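Holding the Heat in Toltby

The row houses on the north side of Toltby were built for coal. Each has a chimney on the party wall, a cellar with a dirt floor, and brick walls with no cavity. When the coal stoves came out, electric storage heaters went in, and the houses have been hard to keep warm ever since.

Marin Popescu has surveyed 43 of them. His method is plain. He seals a fan into the front doorway, draws the house down to a fixed pressure, and reads the airflow needed to hold it there. A second test with the cellar hatch taped over gives the share of leakage that comes up from below. In most of the houses the cellar share was larger than the share through the windows, which is where owners had been spending their money.

The leaks follow a pattern. Floor joists were set straight into pockets in the brick, and the mortar around them has shrunk. Air enters at the joist ends, runs under the boards, and comes out behind the baseboards. New window units do nothing for this path. Neither does foam tape on an interior door, although Popescu finds it in nearly every house he visits. 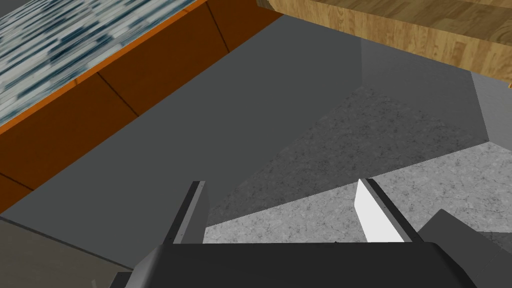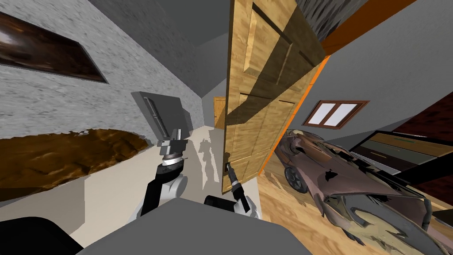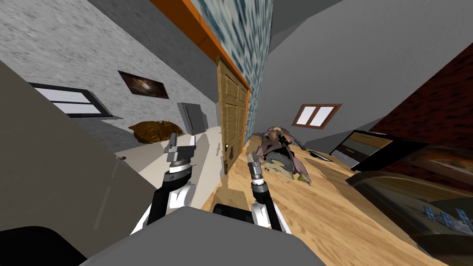 The repair he recommends starts in the cellar. Loose mortar is raked out at each joist pocket and the gap is filled with a lime mix, soft enough to move with the timber. Closed-cell foam is faster, but it holds moisture against the end grain, and two houses on Bundgaard Street have already needed new joists as a result. A vapor barrier then goes over the dirt floor, lapped up the walls and taped at the seams.

Labor is the main expense. A typical house has 27 joist pockets that can be reached without moving pipes, and a mason working alone needs four days to finish them. Attic work is cheaper per unit of leakage removed, but only when the chimney has been capped. An open flue will undo most of the gain.

Ventilation has to be planned at the same time. A house that used to change its air through the floor needs a fan in the bathroom and another in the kitchen, both ducted outside. Popescu sets them to run at low speed all day. He logged humidity in one sealed house from May through the end of summer and found the cellar drier than before the work, with the upstairs rooms unchanged.

The next group of surveys covers Sodon, where the walls are stone and the joists rest on a ledge. The fan test is the same there. The repair will need a different detail at the ledge, and he has not settled on one.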